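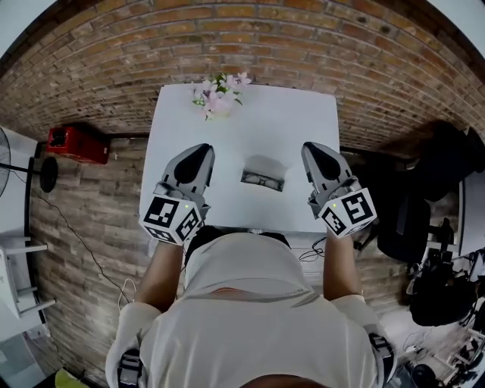 Panificação doméstica — Apontamentos da aula 3
Fermento natural: manter, alimentar e usar
Docente: Hamdia Jemal
Escola de cozinha Tefera

O que já deve saber

Na aula 2 falámos da farinha e do glúten. Quem faltou pode ler as folhas antes de continuar, porque a palavra "hidratação" vai aparecer muitas vezes e não a explico de novo em detalhe. Lembro só a conta: peso da água dividido pelo peso da farinha, vezes cem. Uma massa com 500 g de farinha e 350 g de água tem 70% de hidratação.

1. O que é o fermento natural

É uma mistura de farinha e água onde vivem leveduras e bactérias lácticas. As leveduras produzem o gás que levanta a massa. As bactérias produzem ácidos, e destes vem o sabor. As duas populações convivem bem, mas não gostam exatamente das mesmas condições: um fermento mais líquido e guardado em lugar morno fica com acidez suave, parecida com iogurte; um fermento mais firme e frio tende para o vinagre.

Na minha língua usamos a mesma palavra para o fermento e para a massa do dia anterior. Em português convém separar: chamo "fermento" ao que fica no frasco e "levedo" à parte que preparamos para um pão concreto.

2. Alimentação

A proporção que usamos no curso é 1:2:2, quer dizer, uma parte de fermento, duas de farinha e duas de água, sempre em peso.

20 g de fermento
40 g de farinha (metade trigo T65, metade centeio)
40 g de água a 26 °C

Misturar até não haver farinha seca. Limpar as paredes do frasco com a espátula, pôr um elástico à altura da massa e tapar sem apertar. Com a cozinha a 24 °C, o meu fermento dobra de volume em 5 horas. O vosso pode demorar mais, sobretudo em janeiro. Olhem para o elástico e não para o relógio.

Se o fermento já subiu e voltou a descer, ainda serve, mas a massa vai ser mais ácida e um pouco mais fraca. Para pão de forma não tem importância. Para pão de côdea aberta eu prefiro alimentar outra vez e esperar.

3. Frigorífico

Quem coze uma vez por semana guarda o fermento no frio. Alimentar, deixar uma hora fora e depois guardar. O líquido cinzento que aparece por cima, depois de muitos dias, não é sinal de doença; pode-se deitar fora ou misturar. Bolor com pelo, ou manchas cor-de-rosa ou cor de laranja, é outra coisa: nesse caso deita-se tudo no lixo, e o frasco lava-se com água a ferver.

4. Massa para a prática

A fornada da turma pesa 868 g antes de dividir e dá dois pães pequenos:

450 g de farinha T65
319 g de água
90 g de levedo maduro
9 g de sal

A farinha que temos na despensa é a Guvberg, que absorve bastante. Com a Drumum, que alguns de vós compram, retirem 15 g de água na primeira tentativa e corrijam depois.

Misturar farinha e água, esperar 40 minutos, juntar o levedo e depois o sal. Fazer 3 dobras com intervalos de meia hora. A massa está pronta para dividir quando treme ao mexer a taça e tem bolhas junto ao vidro — um aumento de metade do volume chega.

5. Erros frequentes

Pão baixo e denso, miolo pegajoso: quase sempre fermentação curta. Esperar mais na próxima vez, antes de mudar a receita.
Pão que se espalha no tabuleiro: fermentação longa ou pouca tensão ao moldar.
Côdea pálida: forno pouco quente, ou vapor durante demasiado tempo. Tirar a tampa da panela aos 20 minutos.

Para a próxima aula

Trazer o fermento alimentado de manhã, num frasco com o nome escrito, e ler o capítulo sobre centeio no caderno Purkico.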